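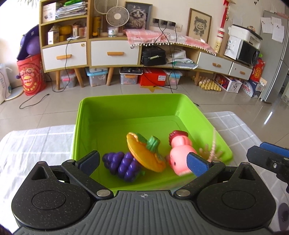 Figure 1. Green bin, grapes and toy pig on a gridded tablecloth.

Getting It on the Ballot: Petition Rules in Three Towns of Nakon County
Project report, State and Local Government
Tamsin Wihongi

1. The question

The state constitution says that "the people reserve to themselves" the power to propose local laws. It says this in one sentence and leaves the rest to the towns. My project was about the rest. I wanted to know how hard it is, on paper and at the counter, for a resident of Bastel, Donnelly or Vanness to put an ordinance in front of the voters, and why three towns that share a highway and a water district have ended up with three different answers.

I picked these towns partly for sound methodological reasons and partly because the bus goes there. All of them have charters, which rules out the townships, and all of them have an initiative clause in the charter. I left out the county itself. Nakon County has no initiative process of its own, and I was told so very quickly.

2. What I did

I read the charters first, then the ordinances that carry them out, then the petition files. The files are public record. In Bastel they were handed to me in a folder within ten minutes. In Donnelly I filled out a request form, which asked for the title of the document I wanted to see, which I did not know, as I had not seen it. I wrote "petitions." This was accepted in October after a phone call.

I talked to the clerks in all three towns and to people who had carried petitions in two of them. In Vanness I could not find anyone who had carried a petition, for reasons that will become clear. I promised not to use names, and several people then became more interesting.

3. The rules on paper

Bastel has the shortest charter and the loosest rules. A petition needs signatures equal to a fixed share of the votes cast in the last mayoral race. Low turnout makes a petition easier, so the less anyone cares about the mayor, the more power everyone has. After the last election the number came out to 1529. The circulator has six months. There is no required paper size. I mention paper size because of Donnelly.

Donnelly counts from registered voters instead, which sets the bar a good deal higher, and it has an ordinance on the form of the petition that runs 8 pages. It covers the width of the margins, the placement of the warning about false signatures, and the size of the sheet, which must be legal and may not be letter. The full text of the proposed law has to appear on every sheet above the signatures. If the proposed law is long, there is not much room left for the signatures. A former circulator showed me a sheet with space for four names. She said she had thought about shortening the law and decided that was probably the point of the ordinance. The clerk's view was that a voter should be able to read what they are signing. I think both of them are right, and I have gone back and forth on it all semester.

Vanness has the initiative clause in its charter and no ordinance to carry it out. The charter says petitions shall be filed "in such manner as the council may prescribe." The council has not prescribed. Under the clerk's reading, there is a right to petition and there is no manner in which to do it. I asked what would happen if someone turned up with a box of signatures anyway. He said he would take the box.

4. The rules at the counter

The written rules explain less than I expected. What the circulators remembered was the checking.

In Bastel the clerk compares each signature to the voter card and throws out the ones that don't match. There is no written standard for a match. People's signatures get worse with age and a lot worse on a clipboard in a parking lot, and the clerk said she allows for this. When she rejects one, the circulator gets a list and 2 weeks to fix the shortage. Everyone I talked to in Bastel thought this was fair, including someone whose petition failed.

Donnelly charges a filing fee of $200, returned if the measure qualifies. I could not find out what the fee pays for. The ordinance says "administrative costs," the budget puts it under miscellaneous revenue, and the clerk sent me to the finance office, where they sent me to the clerk. A rejected sheet is rejected whole, with all its names, if the margin or the warning is wrong. There is no period for fixing things. The last petition in the file was turned down because the warning had been printed at the bottom of the page. It concerned leaf pickup.

5. Does any of this matter?

A fair objection is that councils exist to pass laws and residents can just vote for different councils. One of the circulators in Bastel said her petition never had to reach the ballot. The council passed a version of it while she was still collecting - she was a little annoyed, having bought the clipboards. That suggests a petition rule can matter even when no petition qualifies, because the council can see one coming. In Donnelly I found nothing like this. In Vanness there is nothing to see coming.

I should be careful here. Three towns is a small number of towns, and Bastel also has a newspaper, which may be doing a lot of the work I am giving the petition rules credit for. I did not have a way to separate the two.

I also began the project assuming strict rules were written to keep people out. The minutes from Donnelly don't really support that. The ordinance was adopted after a petition came in with pages stapled to a different law than the one residents said they had signed. The council was embarrassed and went overboard. Vanness looks even less like a plot. The item was put on an agenda, carried over to the next meeting, and then does not appear again.

6. What I would change

Donnelly could keep its warning and its full text and still let people correct a bad sheet. Attaching the law as a separate page, initialed by the signer, would free up the space. The fee should either be explained or dropped.

Vanness needs an ordinance. It could copy Bastel's, which fits on a page and a half. I sent the clerk a copy with a short note, and he wrote back that the proper way to raise it would be to have it placed on the agenda by a member of the council.

7. Materials

Charter texts, the Donnelly petition ordinance, council minutes from all three towns and my interview notes (names removed) are in the course folder. The Donnelly documents are on legal paper and stick out.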